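### 4.3 Perception and scene-state tracking

The Savo planner does not run from a fixed script. Before each motion segment it queries a scene-state estimator, which assigns one of three labels to every site in the workspace: occupied, free, or unknown. Sites are defined on the chassis (processor socket, memory slots, expansion slot) and on the parts fixture beside it. A segment is released only if its source site is occupied and its target site is free. If either site is unknown, the arm withdraws to a standoff pose and the query is repeated.

Labels come from two sources. Fixed views of the workspace give a coarse registration of chassis and fixture, using the Debnath matcher with the edges of the case as the main cue. The wrist view then refines the pose of the selected site. Registration is redone after each release, as small shifts of the chassis were the largest source of error in our early trials at Grirnbridge.

The estimator was trained on 2,251 labeled views, of which 600 were held out. We cap the matcher at 2,000 keypoints per view; higher limits raised latency without improving the pose residual. Cables remain a problem – a cable that crosses a memory slot changes its apparent outline, and the site is then often labeled unknown. The Rurkosum controller permits 9 retries at the standoff pose before it hands the segment to an operator.

Arm occlusion is handled separately. The arm model is projected into each fixed view, and sites under the projected mask keep their last confirmed label. This works well for the socket and less well for the memory slots, where the gripper can hide the whole site during approach. 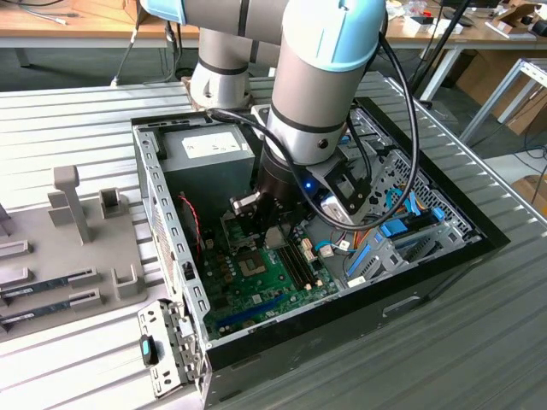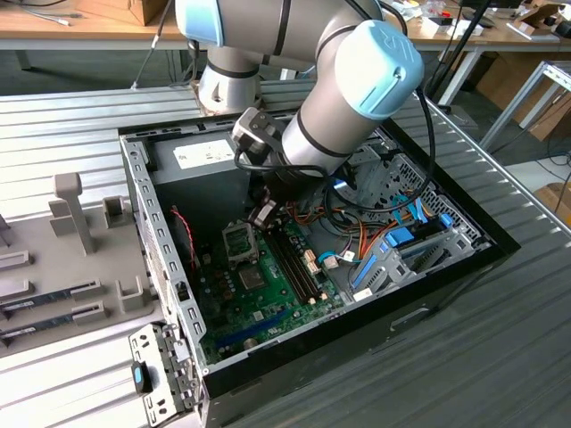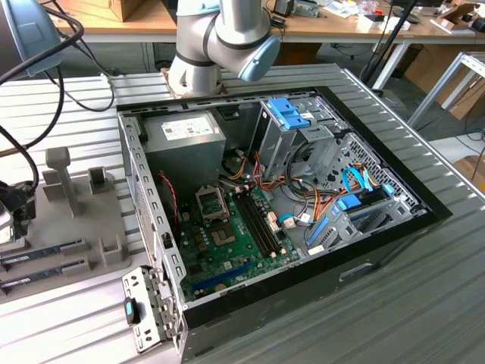
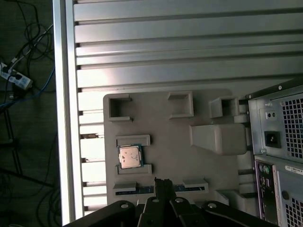

**Figure 6.** Workspace views, numbered from the top. 1–3: fixed views of the arm and open chassis, with the processor in its socket in 2 and the socket empty in 3. 4: wrist view of the fixture, with a processor and a memory module.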